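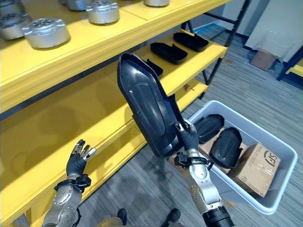

Piezas metálicas plateadas en el estante amarillo

Ticket 941
Asunto: Davton automático pierde marcha por la noche y la fecha cambia tarde
Abierto: 2021-02-27
Estado: cerrado
Producto: reloj Davton automático, esfera gris, fecha a las tres
Tienda: Mitbridge, servicio posventa en español

Mensaje inicial del cliente

Buenos días. Escribo en español porque su formulario en mi idioma no me deja adjuntar nada. Pido disculpas por los errores, lo aprendí de adulto.

Tengo este Davton desde septiembre. Durante los primeros meses marchaba muy bien, adelantaba 2 segundos al día y yo estaba contento. Desde hace unas semanas observo dos cosas. La primera es que, si lo dejo por la noche encima de la mesilla, por la mañana tiene un atraso de 15 segundos. La segunda es que la fecha ya no salta a medianoche, empieza a moverse tarde y se queda un buen rato entre un número y el siguiente.

El reloj no ha recibido ningún golpe que yo recuerde. Tampoco lo he mojado, solamente lavarme las manos. Lo llevo todos los días laborables y el domingo lo cambio por uno de cuarzo que era de mi padre.

Lo que ya he probado:

Darle cuerda completa a mano antes de dormir. El atraso sigue, aunque me parece un poco menor.

Dejarlo en otra posición. Con la esfera hacia arriba atrasa. Con la corona hacia abajo casi no atrasa nada. Con la corona hacia arriba es lo peor de todo.

Alejarlo del teléfono y del altavoz. No cambió nada.

Poner la hora otra vez con la señal horaria de la radio, siempre la misma emisora, para comparar bien.

No he abierto la tapa y no quiero abrirla, por la garantía. Les pregunto si es una avería o una cosa normal en este calibre, y si tengo que enviarlo. También pregunto si el brazalete tiene que ir con el reloj, porque el mío es una correa de Bjarnason que compré aparte y no me gustaría perderla.
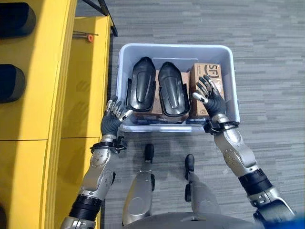
Soporte Mitbridge: gracias por las pruebas tan ordenadas, nos ahorran bastante trabajo. Una diferencia entre posiciones entra dentro de lo normal en un mecánico, pero lo de la fecha no nos convence y queremos separar los dos problemas antes de pedirle el envío. ¿Puede decirnos si la reserva de marcha sigue siendo la de siempre? El fabricante indica 80 horas para su modelo. Dele cuerda completa, déjelo quieto y anote cuándo se para. Mientras tanto, no corrija la fecha con la corona entre las nueve de la noche y las tres de la madrugada. La correa puede quitarla y guardarla en casa.

Respuesta del cliente

He hecho la prueba de la reserva. Le di cuerda hasta notar que la corona ya patinaba, lo puse en un cajón con la esfera hacia arriba y apunté la hora en un papel. Se paró bastante antes de lo que dice el fabricante. No puedo dar la hora exacta, porque se paró mientras yo dormía, pero por la posición de las agujas le faltaba más de medio día para llegar.

Lo repetí una segunda vez para no acusar a nadie sin motivo. El resultado fue casi el mismo.

Sobre la fecha tengo que reconocer una cosa. Después de leer su mensaje he pensado en mis costumbres, y es cierto que los domingos por la noche, cuando vuelvo a preparar el Davton para el día siguiente, pongo la hora y la fecha justo antes de acostarme. Es decir, en la franja que ustedes dicen que no. En el manual venía, lo he buscado, pero en una página que yo había pasado deprisa. No sé si con eso ya he dañado alguna rueda.

También he mirado con una lupa de costura el salto de la fecha. El disco se mueve un poco, se detiene y luego sigue. Antes lo hacía de una vez, o al menos yo lo recuerdo así.
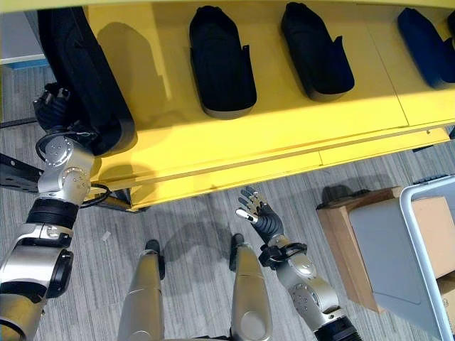 Otra cosa que no puse en el primer mensaje es el ruido. Si muevo la muñeca despacio cerca del oído, se escucha el rotor con un roce, como arena fina. Le pregunté al relojero de mi calle y no quiso opinar sin abrirlo. Me dijo solamente que, si la garantía está en vigor, mejor no tocar. Así que les pido las instrucciones para el envío.

Nota de Soporte Mitbridge

Autorizada la recogida. Taller asignado: Teltitz. Indicado al cliente: enviar sin correa, corona presionada, tarjeta de garantía en el paquete. Motivo anotado para el taller: reserva de marcha corta, cambio de fecha lento, roce del rotor. El atraso nocturno se valora después de lo anterior, posiblemente es consecuencia y no causa.

Nota del taller, Teltitz

Reloj recibido sin marcas de golpe. Amplitud baja en todas las posiciones, peor con la corona hacia arriba. Tornillo del rotor algo flojo, con desgaste ligero en el puente. Muelle de la báscula del calendario fatigado. Se cambia el muelle, se limpia y engrasa el tren automático, se aprieta el rotor y se regula. Cubierto por garantía. No se puede afirmar que el ajuste de la fecha por la noche sea el origen, pero se recomienda evitarlo.

Último mensaje del cliente

El reloj llegó ayer y hoy ya lo llevo puesto. La fecha ha cambiado a medianoche, me quedé despierto para verlo. El roce no se escucha. El atraso de la noche todavía no lo puedo juzgar, necesito más días con la señal de la radio. La reserva la mediré el fin de semana que viene.

Una pregunta pequeña, no es urgente: en la hoja del taller pone que el próximo mantenimiento se cuenta desde la reparación. ¿La garantía también, o esa sigue contando desde la compra?

Soporte Mitbridge: la garantía general cuenta desde la compra. Las piezas cambiadas tienen la suya propia, figura en el reverso de la misma hoja. Cerramos el ticket; si la medida de la reserva sale corta otra vez, responda a este mismo correo y se reabre.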